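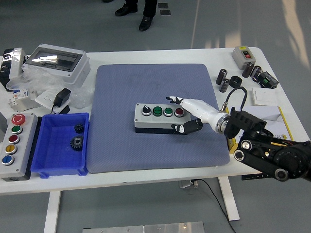

ロボットの実演会で教わった、作業台まわりの片付けのコツ

五月に、Naltikという会社の公開見学に行ってきました。近所の工具店Ivanyshynの掲示板に案内が貼ってあって、参加費が3,000円、お茶つき。機械のことはさっぱりなのですが、押しボタンを指で押すロボットハンドを見せてくれるというので、物は試しと申し込んでみたのです。

行ってみて何に感心したかというと、もちろん白と黒の指がボタンの箱の上にすっと伸びているところもそうなのですが、私の目はどうしても台の上に行ってしまいました。ふだん家で電池交換や網戸の張り替えをするたびに、ねじを一本なくす人間ですから。案内役のOrest Nechyporukさんにあれこれ質問していたら、ずいぶん親切に教えてくださったので、わが家で試してよかったことと合わせて書いておきますね。

マットを一枚敷く

台の真ん中に、角の丸い灰青色のマットが敷いてあり、操作する箱はその上に載っていました。Orestさんいわく「いま触っているものだけをマットに載せる」のが決まりだそうです。これは家でもすぐ真似できます。わが家では食卓の端に古いランチョンマットを敷き、直している最中のものだけを置くことにしました。ドライバーもマットの外です。食事の前にはマットごと持ち上げて棚へ移せるので、家族にも好評です(夫はまだときどき湯のみを載せますが)。

すべりにくい、少しざらっとした表面のものが使いやすいです。つるつるの下敷きだと、小さな座金がどこまでも転がっていきます。

外した部品は浅い箱へ

マットの左のほうには青いプラスチックの箱があって、黒い金属の歯車が大小入っていました。深い箱だと底をかき回すことになるので、中身がひと目で見える浅さのものがいいとのこと。私はお豆腐の空き容器を洗って使っています。色がついているほうが黒いねじは見つけやすいので、百円の色つきトレーを二つ買い足しました。

外した順に左から並べておくと、戻すときは右から取ればいいだけになります。これはOrestさんではなく、隣で見ていた年配の男性から教わった技です。昔、時計を直していらしたそうで、見学よりこのお話のほうが長くなってしまいました。

似たものは似たもの同士で

左の奥のほうには、白いブレーカーやコンセントのパネル。右のほうには黒い円筒形のコンデンサーが四つ、小さなスイッチの箱のそばに寄せてありました。ぴしっと整列しているわけではなくて、立っているのもあれば寝ているのもあります。それでも同じ仲間が近くにあると、探す目が迷わないのですね。几帳面に並べようとして続かなかった私には、これがいちばんありがたい発見でした。

引き出しの中も同じ調子で、電池は電池、フックはフックと、ざっくり寄せるだけにしています。仕切りは牛乳パックを切ったもので十分です。

袋は最後まで捨てない

透明な袋が台の隅にくしゃっと残っていたので、捨て忘れかしらと思ってたずねたところ、部品を戻すときに使うことがあるから終わりまで取っておくのだとか。なるほどと思い、私も組み立て家具の小袋は、がたつきがないのを確かめるまで残すようにしました。余ったねじはその袋に入れて、品名を書いた紙と一緒に家具の裏へ貼っておきます。

赤いボタンの場所を先に確かめる

左側には丸いボタンが縦に五つ並んだ灰色のスタンドがあり、いちばん上が赤いきのこ形の非常停止ボタンでした。始める前に止め方を確かめる、というのはミシンでも電動ドライバーでも同じです。私は先日、借りもののサンダーで、これをやらずに板の角を丸くしてしまいました。止めるスイッチの位置を声に出して言ってから電源を入れる、これだけでずいぶん落ち着きます。

コードは台の下へ

電源コードが一本、天板の下についた小さな灰色の器具から床へ下りていました。わが家でも机の裏に電源タップを留めてみたところ、掃除機をかけるのが楽になったこと!留め具は耐えられる重さを確かめて、約2キロまでのものを選びました。天板が薄い場合は、ねじが突き抜けない長さかどうかもお忘れなく。

それから、床も作業のあとに必ず見てください。私はスマートフォンのライトを床すれすれに当てて探します。小さなねじでも影が長く伸びるので、すぐに見つかりますよ。

帰りにIvanyshynに寄って、Orestさんおすすめの厚手のマットを買いました。横幅が長すぎたので26センチほど切り落とし、その切れ端は玄関で植木鉢の下に敷いています。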